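Events / Open Days / Speaker Notes

Open day at Vuma – notes for my talk, Wednesday, 2:30 p.m.

Welcome everyone. Say which room is for coffee. Say that questions are good at any moment, also in the middle of a sentence.
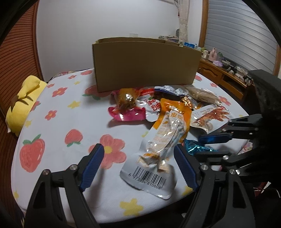 Start with the task, before any numbers. We ask for a simple job from home life: snacks go into a cardboard box. Visitors usually expect a factory line with equal parts. Explain that a home is harder for us. A bag of snacks changes its shape when you press it, and shiny foil gives trouble to the camera.

Point to the blue finger pads. They have ridges. Pass the spare pad from Sisto around the first row and ask to get it back (last April we lost one).

Slow down for this part. A person holds the gripper by hand and does the job in a normal way. The robot learns later from these recordings. Our first set had 200 recordings and it was too small. Now we have over 4000. Do not promise that more is always better – the Zunov team had fewer and their results were good.

Two things I forgot to say last time:
– clear plastic is the most difficult material for us, more than foil
– a soft surface, for example a bed, moves under the packages, so we also record on beds and not only on tables

Then the live demonstration. Walk to the table, wait until people stand behind the yellow line. Radonjić arm first, speed on low. If it drops a packet, let it try again and keep talking. Please do not pick up the packet for it!

Price question will come. One pair of hand grippers costs us 2490 dollars, with pads. The arm is another matter, send them to the desk near the door.

If somebody asks about jobs: answer slowly, do not joke. Say what the machine can do today, which is packing small light things, up to 500 grams.

If there is time, two visitors can try the hand gripper. Children too, with a parent. Most people squeeze too hard in the beginning, so show it once with a soft bag.

Finish by 3:15, the next group waits in the corridor.

Last updated: Wednesday, 9:40 a.m.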